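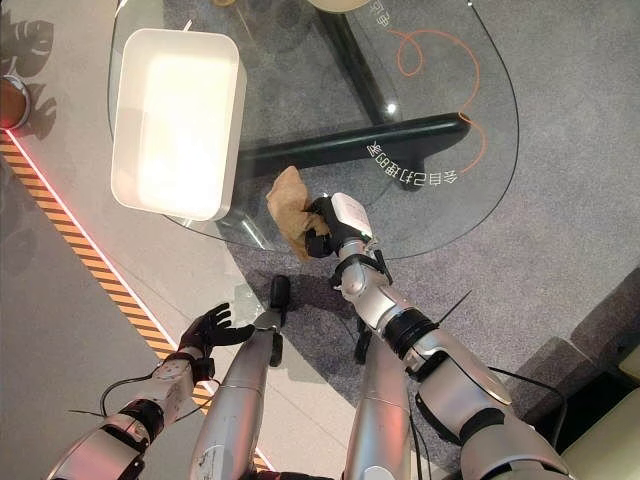

Crumpled brown paper at the round glass-topped table.

My project was supposed to be on paper recycling in general, but that got huge really fast, so I cut it down to one thing: why people at my school throw clean paper in the trash when there's a blue bin right there. I put out a survey at the Plasness campus and got 115 answers, way more than I expected (thank you, lunch line!).

The top answer was "I wasn't sure it was allowed." People worried about staples, tape, window envelopes, and coffee cups. I get it! Before this I thought staples ruined a whole batch. The Pevel sorting center, which takes our paper, says staples are fine and greasy paper isn't. That one fact would've fixed a lot of my survey.

Then I did the weighing part, which was messier. For two weeks in March I pulled the clean paper out of the trash bags on the second floor and put it on a kitchen scale. The total came to 1351 grams, mostly handouts and brown wrapping. I missed one Tuesday because the bags had already gone out, so the real number is probably higher.
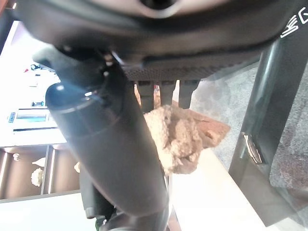

Close-up, with the letters "EG" on the housing.

For the second half I taped a yes/no list above two of the bins, using wording I borrowed from a Vindeo leaflet and made shorter. I only had a few days left to weigh after that, so I can't really claim the signs did anything. The bags looked lighter to me, but I wanted them to look lighter, you know?

If I did it over, I'd start the signs in week one and weigh a floor with no signs at the same time. I'd also wear gloves from day one. Somebody's yogurt taught me that.

Recent projects
Bus Stops and Shade in Plasness
How Loud Is the Cafeteria?
Growing Beans Under Colored Light
The Vasiliu Bridge in Popsicle Sticks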